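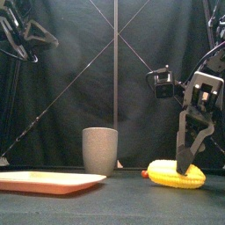
How a Tennis Ball Bounces

A tennis ball is a hollow rubber shell covered in cloth. The cloth is called felt. Inside the shell there is air, and in most balls the air is squeezed in tighter than the air outside. This squeezed air is said to be under pressure.

When the ball hits the court, the bottom of it goes flat for a very short time. The rubber bends and the air inside is pushed into a smaller space. Both of them store energy, the way a spring does when you press on it. Then the rubber and the air push back, and the ball leaves the ground.

A ball never bounces back to the height it was dropped from. Part of the energy turns into heat in the rubber, and a small part turns into sound. The sound is the "pock" you hear.

Why old balls go dead

Rubber looks solid, but air can pass through it very slowly. New balls are sold in a sealed can, and the air in the can is also under pressure. While the can is closed, the air stays in the balls. Once it is opened, the balls start to lose pressure, even if they are left on a shelf. A ball with low pressure feels soft and bounces low. Players call it dead.

Some practice balls have no extra pressure at all. Their shells are thicker and the bounce comes mostly from the rubber. They last a long time, but they feel harder on the racket.

What the felt does

Felt has two jobs. It slows the ball in the air, and it helps the strings grip the ball so that a player can make it spin. A ball with topspin turns forward as it flies and dips down toward the court. A ball with backspin turns the other way and stays in the air longer.

Felt wears away on hard courts. On clay courts it picks up grit. At the Flasora courts, the practice baskets hold 700 balls, and worn ones are taken out every October.

Balls for younger players

Beginners often use slower balls. Red balls are the slowest and are used on the smallest court. Orange balls come next, then green. A slower ball bounces lower, so a shorter player can hit it at waist height.

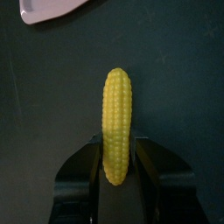 A small yellow corn cob with rows of raised kernels.

Test it yourself

You need a new tennis ball, an old tennis ball, a hard floor and a wall. Ask an adult before you put anything on the wall.

1. Stick a strip of paper tape up the wall, starting at the floor. Mark a drop line near the top.
2. Hold the new ball level with the drop line. Let go of it -- do not throw it.
3. Have a partner mark the highest point the ball reaches after its first bounce.
4. Do the same with the old ball.
5. Put the new ball in a refrigerator for 2 hours and test it again right away.

The cold ball should bounce lower. Cold rubber is stiffer and the air inside pushes less. Write down each height, and drop each ball several times, as one drop can go wrong.

Words to know

Felt: the fuzzy cloth on the outside of the ball.
Pressure: how hard the air pushes on the inside of the shell.
Topspin: forward spin that makes the ball dip.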